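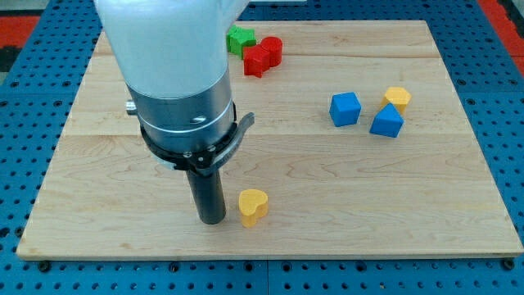 A reader of our first page wrote to ask if her students must know programming before they try block pushing, because in her school only two of them do. My answer is no. In our club at Beaulieu most members start without any code, and they learn it when the exercise makes it necessary.

This page explains how we prepare and run the pushing exercise for the Diltdale student competition. I write it for other clubs who have an arm and a flat board, and who want to practice the same task. English is my second language, so please write to me if some step is not clear.

What is the task

The arm does not grasp anything. It carries a straight tool, and with the lower end of this tool it pushes colored blocks over the board. A student gives a short instruction, for example "push the yellow heart to the red cube", and the arm must do it without disturbing the other blocks. In the competition each team has 136 seconds for one instruction.

Step 1. Fix the board

Put the board inside the reach of the arm and fix it so that it cannot slide. Leave free space on every side. Our first board was only resting on the table, and after one afternoon it had moved by 22 millimeters. All our saved positions were wrong.

Step 2. Set the height of the tool

Lower the arm slowly until a sheet of paper under the tool can still be pulled out, but you feel a little resistance. Then go up 6 millimeters and save this as the working height. Repeat the test near each corner. If the paper is free in one corner and stuck in another, the board is not level and you should correct it before you continue.

Check also that the clamp is closed well. A tool that turns or slips in the clamp will give you different results every time, and students will look for the mistake in their program.

Step 3. Place the blocks

Mix the shapes and the colors. For beginners we make small groups with wide empty space between them, and we put one block alone where the tool can come to it from any direction. Later we put the target block inside a group, and this is much more difficult.

Step 4. Push by hand control first

Each student moves the arm with the joystick before writing anything. Ask them to push a cube in a straight line, then a triangle, then the heart. They will see that the push must go through the middle of the block, otherwise it rotates. With the heart the good contact point is not easy to find. Use low speed.

Step 5. Record the attempts

We save every attempt with Sundel, the logging program which our older students wrote. Write the instruction in normal words and mark success or failure. Keep the failures also. Since March we have collected 1,851 attempts, and the failed ones were very useful when we trained the Lellus controller for the team.

Step 6. Change the roles

One student gives instructions, one moves the arm, one keeps the log. Change after each ten attempts. The person at the stop button does not do any other job.

If a block falls from the board, stop the arm, wait until it is fully still, and only then put the block back.

Page last changed 3 July 2021. The next page will explain how to write instructions with two blocks and a direction.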